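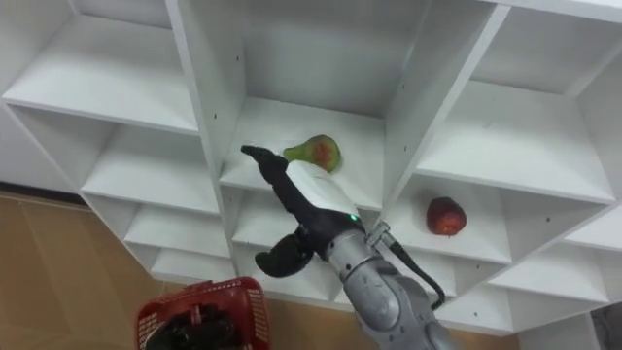 Rhiannon Edwards, Nunovcombe Food Habits Group
205 shares | 4 comments

3. Where people keep their fruit, and what they do with it

I went into this part of the study sure that the fridge was the villain. Everybody I know has a drawer where produce goes to be forgotten, mine included! So we asked 30 households in Nunovcombe to keep a diary through February, writing down each piece of fruit they brought home, where they put it, and whether it got eaten (or not). We ended up with 1,425 entries, and I read every one of them, mostly late at night.

Pears gave us the most trouble. People said they were rock hard, then mush, and a lot of diaries have a grumpy little note to that effect. 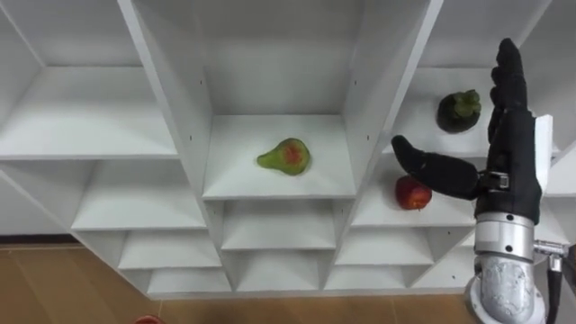
Fruit kept out in plain sight got eaten sooner — often by whoever walked past it first — and the entries for it were shorter and more cheerful.

Figure 3. A pear on a white shelf.

I'd be careful with this, though. Families who leave fruit out may just like fruit more, and Gwilliam raised the same worry about the pilot diaries. We didn't assign anybody a storage spot, so I can't pull the two apart here. Section 4 takes a stab at it using the follow-up calls.

Related items
Bread bins and stale loaves in Arkholm
Gwilliam: Notes on keeping a kitchen diary
The Stimex lunchbox survey, part two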